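How do I stop a quilted bedspread from bunching up after washing?

mapleporch52

I have a queen size quilted bedspread, polyester filling with a cotton cover, bought two years ago from Nyberg. It has been fine on the bed, but after the last two washes the filling has moved into the corners of the stitched sections and the middles feel thin. I wash it on warm with regular powder and dry it on high until it feels dry. The label says machine washable and nothing else I can read, the rest has faded.

We have hard water here in Veltville if that matters. My washer is a top loader with a center post. I would like to fix it if I can, as a new one the same size is about $200. Is the filling ruined or can it be moved back?

Last updated: December 21, 2019

tollgate_laundry

It can usually be moved back if the filling is only shifted and not torn. Lay the bedspread flat on a bed while it is still slightly damp and work on one section at a time. Pinch the lump from both sides and pull it apart gently toward the thin spot. Start in the middle of the bedspread and go outward. A queen size took me most of an evening.
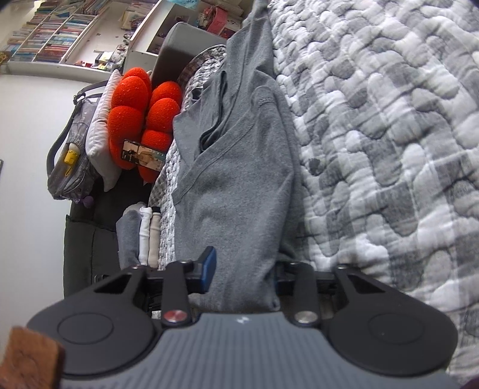
Once the sections feel even, put it in the dryer on low with two clean tennis balls. Stop it every 30 minutes, take it out, shake it from each end and put it back in turned the other way. High heat is hard on polyester filling and can make the fibers stick together in clumps. If you find a clump that feels stiff and will not pull apart, that part is probably melted and won't come back.

For the next wash I would not use the top loader. A center post pulls on one side of anything big and that is most likely what moved your filling. Take it to a laundromat with large front loaders. Use cold water, a gentle cycle and half the detergent you would normally use, then run a second rinse. With hard water the powder doesn't always dissolve, so switch to liquid.

Also check the stitching before you wash it again. If a row has come loose the filling will go straight through to the next section. You can close it by hand with plain cotton thread.

quietcreek

Tennis balls worked for me. Mine is from Dekerstead though and the filling is thinner so maybe not the same. I only wash it in March and again when the weather turns, and use a top sheet the rest of the time.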